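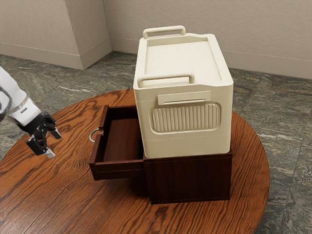

Most of the replies to my March piece said the same thing in different words: a table is a table, veneer is perfectly respectable, and anyone who cares what is under the top two millimetres should take up woodwork and leave the rest of us to buy furniture. One reader added that she had owned a veneered sideboard for most of her adult life and had never once felt deceived by it.

I have no quarrel with the sideboard. Veneer is an old and sensible way of using scarce timber, and a well-laid veneer on a stable core will stay flatter than many solid tops. My complaint is about labelling. A buyer standing in a showroom, or looking at a web page, is given a name for the colour and a name for the range, and very little about the material. I think the construction of a table top should be stated on the ticket, in plain words, beside the price.

Consider what the words currently do. "Walnut finish" describes a colour. "Walnut effect" usually describes a printed layer. "Walnut" on its own may mean solid timber, a veneer, or a stain over something paler. "Real wood" is true of a veneer and true of a plank, and it is also true of chipboard if one is feeling generous. None of these terms tells the buyer whether the surface can be sanded, and that is the question which decides how long the table will be in use.

The differences matter in practice. A solid top can be planed or sanded several times over its life. It will also move across the grain as the humidity changes, so it has to be fixed to its frame with slotted screws or buttons that allow for this. A sawn veneer of 2 mm can be sanded lightly, perhaps more than once if the person doing it is careful. A modern sliced veneer is often well under 1 mm and will tolerate very little. A printed layer will tolerate none. Once it is worn through at the edge, the only repair is a patch or a cloth.

Gloss makes the matter harder to judge. A thick clear coat hides the pores, which are the easiest thing to check by eye and by fingernail. It also brings out contrast in the figure, so that a strongly marked veneer and a good print look much alike under shop lighting. The usual advice is to look at the edge and see whether the grain carries on from the face. This works on a square table with a plain edge. On a round one the edge is often lipped or moulded in a separate piece, quite properly, and tells you nothing about the middle.

I looked at the tickets in two showrooms before writing this. At Jestmont, 292 pieces with a wood or wood-coloured surface were on the floor, and 257 of them carried no statement of construction at all. The remainder did, and those tickets were clear and short. One of them read "oak veneer on MDF, lacquered", and I cannot see that it did the sale any harm. At Sayce the information existed, but it was in a binder behind the desk and was organised by supplier code. The assistant was helpful and took around 20 minutes to find the sheet for one dining table. A buyer with children in tow will not wait for that.

Two objections deserve an answer. The first is cost. A ticket has to be printed anyway, and the maker knows what the top is made of, having bought the material. Passing on one line of text is a small clerical task. The second objection is that buyers will read "veneer" as "cheap" and good makers will suffer. This is the stronger point. Bedar, which makes extending tables with thick sawn veneers, would be placed under the same word as a firm using the thinnest sheet available. The remedy is to give the thickness as well. A buyer who sees one table at 2 mm and another at 0.5 mm has been told something useful, and the better maker gains by it.

There is also the matter of repair. I have seen a Jurton side table ruined by an owner who took a belt sander to a ring mark in the belief that the top was solid. He had been told it was "real cherry", and so it was, for a very short distance. The core came through in seconds. A line on the underside, stating what the surface was and how it had been finished, would have sent him to a tin of wax.

That is the other half of my proposal. Tickets are thrown away, and furniture changes hands. The same wording should be stamped or stuck beneath the top, where a second or third owner can find it. Clothing has carried fibre content on a sewn label for decades, and a shirt is expected to last a fraction of the time.

As for the reader with the sideboard, I would ask her to pull out a drawer and look underneath for a mark. If the maker left one, she knows what polish to use.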